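Keep the Paper Copies

Flelton stopped mailing water bills in February. The town says the change saves money, and I believe it. I still think it was a mistake, and I think most of us are too quick to give up paper when a company or a town hall asks us to.

I keep my household papers for six years. Last fall Kowalczyk, the firm that services our furnace, charged me $205 for a part I had already paid for. Their website showed only the last 90 days. I had the old receipt, and the charge came off my account in one phone call. My neighbor had the same problem with no receipt. She paid.

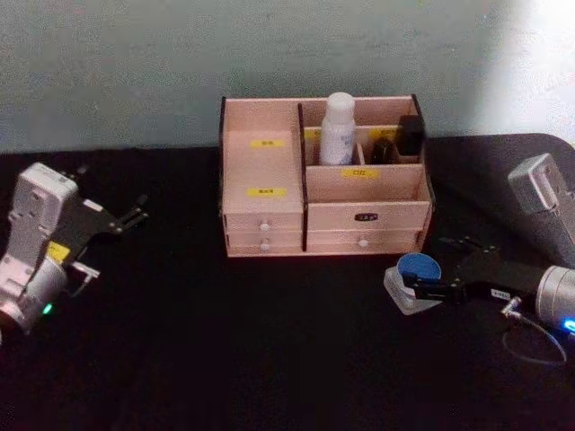

People say paper takes up too much room. A year of bills, tax forms and warranties fits in one folder if you throw out the envelopes and the ads. I sort mine on a Saturday morning once a month, and it takes 19 minutes when I don't stop to read things.

Online records are handy, and I use them too. But they belong to whoever runs the site. When my bank changed its system, two years of statements went away, and the clerk told me I should have saved them. She was right. The town should go back to mailing bills to anyone who asks, at no charge. Until it does, print yours every month.

14 comments | 37 shares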